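Budgeting for a pair of hand-held grippers when your workshop is a spare bedroom

I put off writing this one for months because my numbers kept changing, but I've finally got a spreadsheet I trust, so let's go!

First tip: don't start with the price of the gripper. I did, back in May, and I felt very clever about the $287 I'd set aside for each one. Then came spare finger pads ($83 for a set that I hoped would last the year, ha), then cables, then a second power strip, then storage. By the time I was ready to collect a decent batch of pick-and-place demos my total was $1723, and I hadn't bought a single thing to pick up.

Second tip: buy finger pads before you need them. They're the part that touches everything, and waiting on shipping with half a session done is miserable. I order from Urnar now, two sets at a time. Prys Craddock swears by Salton's softer ones – I found them too grabby on small stuff, but your mileage may vary.

Third: price up two grippers from the start, even if you only plan to work one-handed. Adding my second one later cost me an extra $119 in shipping and mounting bits that would have been thrown in with the pair.

Fourth, save your money on props. Raid the kitchen and the toy bin. Nuts are great, they're all slightly different and they roll when you're sloppy. An open cardboard box makes a perfectly good target, and a bright cloth over the bed will do for a work surface. 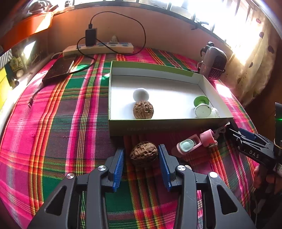 Walnut between the pads, box just behind it on the plaid.

Last thing, leave a line in the budget for power. Walk the room and see where your outlets are before you order anything with a short cord. I ended up with a longer lead from Le Roux and wish I'd bought it first.

Updated 2025-09-10 with the new pad prices.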